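**Simulation group: randomized clutter for two-arm rearrangement**

The August release of Fluvby, our scene generator, adds object sets with mismatched scale and shape. Earlier scenes drew on household items of similar size, and policies trained on them did poorly when a target was very small or partly hidden by the robot's own body. The new sampler places items from the Ikholm asset pool without regard to category, then varies wall and floor textures.

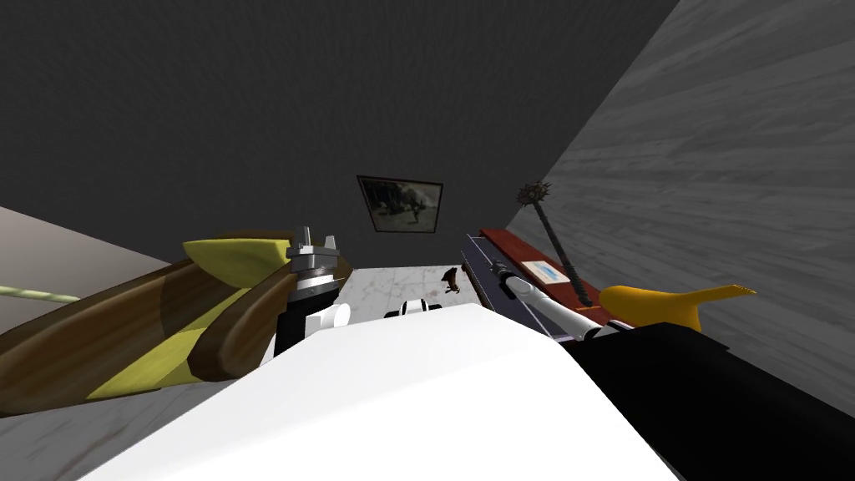 *Simulated room with a spiked mace, a yellow object and a tiny animal figurine on the marble floor.*

We trained the Romeck policy on 1000 generated rooms and held out 90 for evaluation. Each held-out room was run 20 times with different starting arm poses. Inputs were rendered color images and joint positions; object poses were withheld from the policy and used only for scoring.

Wrist views needed separate treatment. When a gripper points at a bare wall, the image carries little information about where the arm is in the room, and the first version of the policy tended to drift in that situation.
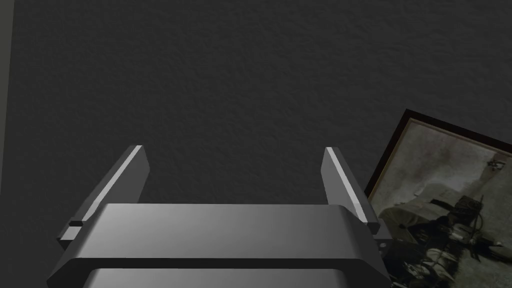 The current version keeps a short history of body-camera features and weights them more heavily when the wrist image has low contrast. This reduced drift in held-out rooms with dark walls. It had no clear effect on grasp success for the smallest items, where most remaining failures are missed contacts.

There are 2 known problems. Long thin objects sometimes spawn intersecting a shelf, and the Shenoy planner rejects those rooms without logging the cause. A fix for the logging is in review. The held-out room list is in the Fluvby repository, under the evaluation folder.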